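Jildale Key Bench: Frequently Asked Questions

For people who have been told that a pair of robot arms can be taught to sort out a bunch of keys. Written by someone who teaches them and still has doubts.

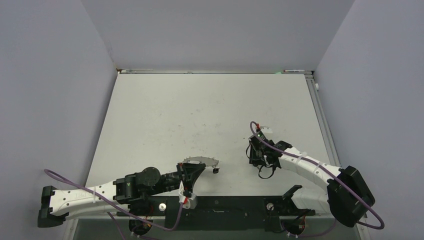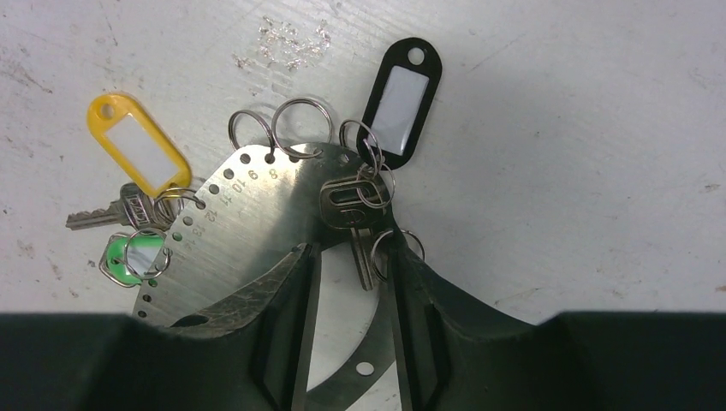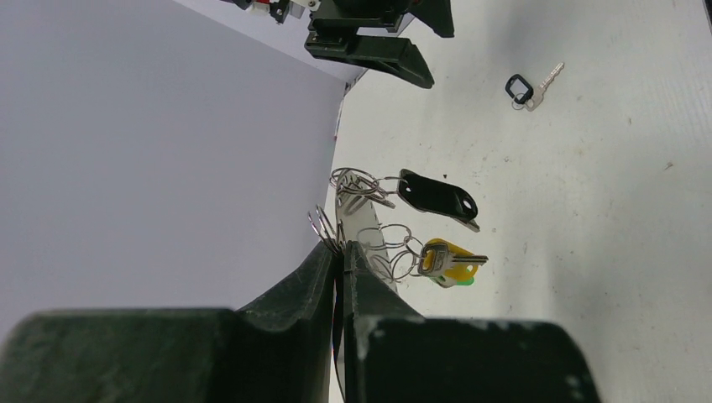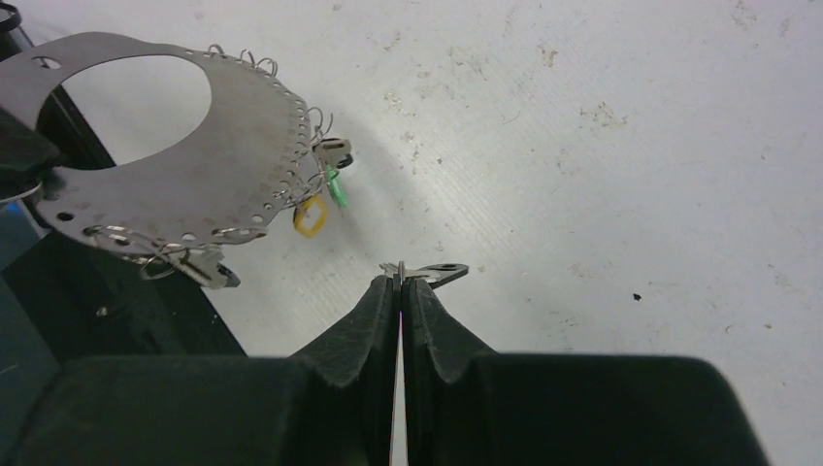

Page last changed: August

What is the Key Bench?

Two small arms on a shared base plate, a walled table, and a numbered steel disc with key rings through holes in its edge. A person drives the arms through the job by remote control, the movements are recorded, and a program called Gruto is trained on the recordings. Then Gruto gets a go on its own. We make no claims here about any other bench.

What is the task?

Take one key by the bow, bring it clear of the others and hold it there while the second arm steadies the disc. A longer version asks for the key to come off its ring. We've shelved that for now. Split rings defeat plenty of human thumbnails and I don't see why we expected better from a gripper.

Is it really "learning"?

It's copying, with some give in it. If the green tag lies to the left in most of the demonstrations, Gruto does well when the green tag lies to the left. Move it and you find out how much give there was. I'd use the word learning more happily if the results held up on a bunch it hadn't met.

How many demonstrations does it take?

We've recorded 2942 so far, counting the short ones. The brochure that went around last year said 20 would do. You can get a nice video out of 20 if you leave the keys in the same spot every time.

Who does the demonstrating?

Mostly Valentin Lecomte, and it shows. He approaches every bunch from the right and pauses before he closes the fingers. Gruto now pauses too, for no purpose of its own. New operators do 140 practice runs before anything of theirs goes into the training set, which some of them think is excessive.

By hand or by remote: which is better?

Guiding the arm by hand is quicker to pick up and gives you a feel for the weight of things. It also puts your sleeve in front of the cameras. Remote control keeps you out of the picture but you lose touch altogether, and with keys that matters. You'll close on what looks like a bow and come up with a ring, a tag and half the bunch. We use remote for the recordings and hand guiding for arguments about what went wrong.

Why keys? Aren't they a bit of a party trick?

Fair criticism. The practical case is that Boker, our pretend hire depot, would have bunches like this coming back over the counter all day. The honest case is that shiny metal is hard for cameras and tangled metal is hard for grippers, and we wanted something hard that fits on a table.

Can it read the numbers on the disc?

No. The numbers are for the operators, so that two people can talk about the same hole. Gruto has never been asked to find number 12, and anyone who says it has been is guessing.

What counts as a success?

The right key, held clear for 3 seconds, with the disc still on the table. We used to accept any key. The scores were much better then.

Do you throw away the bad runs?

Some. Dropped keys stay in if the operator recovers, as the recovery is worth more than a clean grab. Runs where somebody reached in to help are labelled and left out. Before we had that rule, a fair few helped runs got through, so please treat the older scores with caution.

Why are there so many colours of tag?

They make the bunch easier to discuss and, I suspect, easier for the program as well. We have a plan to repeat everything with plain tags. It has been a plan for a while.

Will it replace the person at the key counter?

I can't see it. The person at the counter also notices that the key is bent, or belongs to somebody else's ute. If a salesperson tells you otherwise, ask to shuffle the keys yourself before the demo starts.

What is Poulain, and do I need it?

Poulain is our playback tool. It lines up the camera views so you can step through a run and mark where it went off. You don't need it to drive the arms. You will want it when your run scores zero and you're sure it was fine.

Can I have a turn?

Yes. Put your name in the book beside the bench. Mornings are best. Take your rings and bracelets off, leave your own keys in your bag, and don't pull on the purple cables.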